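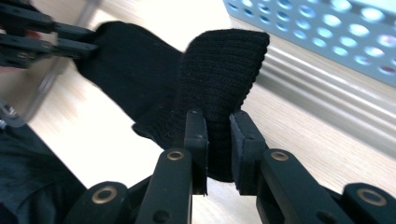

*Black knit with a ribbed cuff, held above the pale table.*

**February 20, 2024**

Finished the winter chapter of Virkside at last, and I am writing this with a cup of tea at my elbow and my thumbs aching as they haven't since I was a student. The update came down overnight (I had left the console on, which I am always telling Cledwyn not to do) and by breakfast there was a whole new island sitting on the map, just past the lighthouse, with a little flag on it. Jilholm! They have been hinting at it since October, in that maddening way of theirs, with a gull carrying a letter across the loading screen and not a word about what was in it.

I meant to have a quick look round before doing the washing up. I did not do the washing up.

You get there on the mail boat now, and the ferryman wants 500 shells for the crossing, which I thought was steep until I remembered I'd been hoarding shells all winter with nothing to spend them on. The crossing itself is lovely. They have redone the water, so that it goes slatey when the weather turns, and there is a new bit of fiddle music that only starts when you are out of sight of the harbour. I went over and back again just to hear it begin, and paid twice for the pleasure.

The island is smaller than I had pictured. There's a row of cottages, a chapel with no roof, a peat bank and a shop kept by a badger called Bevan, who is rude to you for the whole of the first visit and then, if you buy something from him six times, asks how your mother is. I was very taken with Bevan. His stock changes with the tide and he won't buy anything from you at all, so all the turnips I had carried over were so much ballast, and I had to leave them on the quay. They were gone when I came back for them. I suspect the gulls, though it may only be that the game tidies things away.

The main business of the chapter is relighting the beacons, and I have mixed feelings about it. The first few are a pleasure — you follow the dry stone walls, you find the oil, you shelter in the lee of something when the wind gets up. But the one above the chapel has a wind puzzle with shutters that have to be opened in the right order, and if you get it wrong the whole lot slams and you are sent down to the bottom of the path. I was sent down to the bottom of the path a great many times. In the end I rang Myfanwy Lloyd, who had done it before her elevenses and was unbearable about it. She said to watch the grass instead of the shutters, and she was right, and I was through on the next go. I do wish the game had given me some small nudge in that direction, but then I'd have missed a good long natter.

She has not found the otter, though. I have! He is under the slipway at low water, and he gives you a whistle. I haven't the faintest idea what the whistle does. I have blown it in every cottage and once at Bevan, who turned his back on me.

Cledwyn Rosser came by in the afternoon with the Pevgate controller he's been going on about, the one with the fat grips, and let me try it for the boat race. It is kinder to the hands, I'll give him that, but the buttons have a click to them that went right through me after 20 minutes, and I was glad to have my old one back. He wanted to know whether the new chapter was worth starting the game for. I told him yes, but that he would have to get through the orchard first, and the orchard is slow going and full of wasps. He took his shoes off and watched me fish for an hour, so I think he may be coming round to it.

Still to do: the last beacon, the bell rope, and whatever is behind the blue door in the end cottage. The notice board says the storm season lasts up to 60 days in the game's own time, so there's no great hurry. Myfanwy is ringing tomorrow at ten and I should like to have the blue door open by then, if only so that I've something to be unbearable about.

Must remember to put shells by for the boat home.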